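Visita à tecelagem Borel: um dia entre urdideiras, tinturaria e arquivo

A fábrica da Borel fica ao fundo de uma rua estreita, depois da ponte, e quem vem da estação a pé demora mais do que o mapa promete. Cheguei com o grupo da manhã. O portão principal estava fechado para cargas e descargas e entrámos pela porta lateral, a que dá para o antigo refeitório, onde nos deram um crachá de papel e um par de tampões para os ouvidos.

Tinha-me inscrito em outubro, por formulário, e a confirmação só veio na semana anterior. Quem quiser ir na próxima edição deve contar com isso. A visita é gratuita, dura a manhã inteira e parte da tarde, e o almoço fica por conta de cada um. Há um café em frente que serve sopa e sandes e que nesse dia não deu vazão.

A guia foi Danica Trajkovski, responsável pelo planeamento da produção. Fala depressa e conhece as máquinas pelo número. Começou pelo armazém de fio, uma nave comprida com prateleiras até ao teto, onde as bobinas estão arrumadas por título e por lote de tingimento. Explicou que o lote conta mais do que a cor: dois fios do mesmo azul, tingidos em dias diferentes, podem parecer iguais na prateleira e dar uma barra visível a meio de uma peça de tecido. Por isso cada encomenda é separada logo à entrada e ninguém completa uma teia com restos de outra.

Dali passámos à urdissagem. Para quem nunca viu, é a parte em que os fios que vão correr ao comprido do tecido são esticados lado a lado e enrolados num grande cilindro. A gaiola da urdideira leva 320 bobinas, e cada fio passa pelo seu guia antes de chegar ao pente. Quando um parte, a máquina para e acende-se uma luz na fila correspondente. Vimos acontecer uma vez. A operadora foi à fila, encontrou a ponta, deu o nó e voltou a arrancar, tudo em menos tempo do que levo a escrever isto.

Perguntei quanto demora montar uma teia nova. Depende do artigo, mas para os tecidos de camisa, que são os mais finos da casa, é trabalho para um turno completo. Os artigos de decoração são mais rápidos, com fio mais grosso e menos passagens.

A sala de tecelagem é a parte que toda a gente espera, e é também aquela em que menos se conversa. Com os tampões postos, Danica apontava e nós seguíamos o dedo. Os teares mais recentes são de jato de ar e ocupam o lado nascente. Do outro lado ficaram quatro teares de lançadeira, já fora da produção corrente, que se ligam nos dias de visita e para umas poucas encomendas de ourela tradicional. Puseram um a funcionar. Bate com tanta força que se sente no chão, e o tecido avança tão devagar que é preciso olhar para uma marca qualquer para perceber que anda.

Já cá fora, no corredor, houve tempo para perguntas. Um senhor quis saber da falta de pessoal e a resposta foi direta: formar um afinador de teares leva anos e os mais velhos estão perto da reforma. A empresa abriu um programa interno de aprendizagem a que chamou Trundlow, com sete aprendizes na primeira turma. Ficam primeiro nos teares antigos, onde se vê o movimento todo, e só depois passam aos novos, em que quase tudo está dentro de caixas. 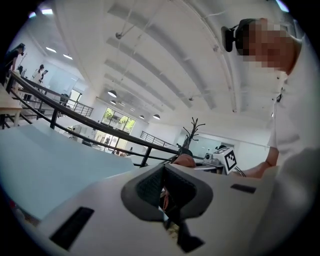 O almoço foi à uma. Voltámos às duas para a tinturaria, que fica num edifício à parte, junto ao rio, e que só se visita em grupos pequenos por causa do piso molhado. O cheiro é menos forte do que eu esperava. Os autoclaves estavam a meio de um ciclo e não se abriram, mas deixaram-nos ver o laboratório de cor, com a cabine de luz e os mostruários. Cada receita é ensaiada numa amostra pequena antes de ir para a máquina grande. O técnico mostrou duas meadas que à luz do dia eram iguais e que, na luz de loja, ficavam uma esverdeada e a outra quase cinzenta. Chama-se a isto metamerismo e dá origem, segundo ele, a boa parte das reclamações.

A água foi outro assunto. A tinturaria trata a sua própria água antes de a devolver e tem um tanque de arrefecimento que aquece, de passagem, o edifício dos escritórios. Gostava de ter visto a estação de tratamento, mas estava em manutenção e a visita ficou pela explicação no quadro.

Seguiu-se o acabamento: a râmola, onde o tecido é esticado à largura certa e seco, e a mesa de revista. Esta última foi, para mim, o melhor do dia. O tecido desce por um painel iluminado por trás e uma revisora acompanha-o com os olhos, de pé, com um pedaço de giz na mão. Assinala fios partidos, nós, manchas e falhas de trama. Alguns defeitos corrigem-se à agulha, ali ao lado, numa secção com muito boa luz natural. Outros ficam marcados na ourela com uma linha vermelha, e o cliente recebe um desconto na metragem. Pedi para tentar. Em poucos minutos deixei passar dois nós que a revisora viu à primeira.

O arquivo fechou a visita. Fica no sótão da casa velha, a que se chega por uma escada de madeira com os degraus gastos ao meio. Guarda mais de 500 livros de amostras, a maior parte encadernada na própria fábrica, com retalhos colados e as receitas escritas à mão na margem. Os mais antigos não se podem folhear sem luvas. Estavam abertos dois em cima da mesa grande: um de riscados para aventais e outro da coleção Breter, uma linha de tecidos para cortinados que a casa vendeu muito bem e depois deixou cair. Os padrões são geométricos, em castanho, laranja e verde-seco, e a empresa está a pensar retomar alguns.

A digitalização dos livros está entregue a um ateliê de conservação, o Daneshvar, que fotografa página a página e regista as receitas numa base de dados. O trabalho vai a menos de metade. A dificuldade maior está na letra — cada mestre tintureiro tinha as suas abreviaturas, e há produtos que aparecem com o nome do fornecedor da época e mais nada. Danica contou que já recorreram a um antigo funcionário para decifrar uma página inteira, e que mesmo ele ficou com dúvidas em duas linhas.

Saímos pela loja, que é pequena e vende sobretudo restos de peça. Os preços são razoáveis e os cortes vêm com a largura e a composição escritas a lápis numa etiqueta. Comprei um retalho de sarja cinzenta e dois panos de cozinha. Só aceitam numerário nos dias de visita, o que apanhou várias pessoas desprevenidas, e a caixa multibanco mais próxima é do outro lado da ponte.

Algumas notas práticas. O calçado tem de ser fechado; uma visitante com sandálias ficou de fora da tinturaria. Não há bengaleiro, e na sala de tecelagem faz calor mesmo no inverno. As fotografias são permitidas em quase todo o percurso, com exceção do laboratório de cor. O acesso ao arquivo não é possível para quem não suba escadas, mas mostraram no rés do chão algumas reproduções em tamanho real, bem feitas. Crianças só a partir dos doze anos.

Ficou a faltar a fiação, que a Borel já não tem. O edifício continua de pé, vazio, com as janelas altas viradas a norte, e viu-se apenas por fora, a caminho do portão. Perguntei se havia planos para ele. Há um projeto para instalar ali a escola de aprendizes e uma sala de exposição do arquivo, à espera de licença.

As datas da próxima visita ainda não foram publicadas. As inscrições fazem-se na página da fábrica, por ordem de chegada, e os grupos são fechados logo que enchem.

Texto publicado a 15 de dezembro de 2024.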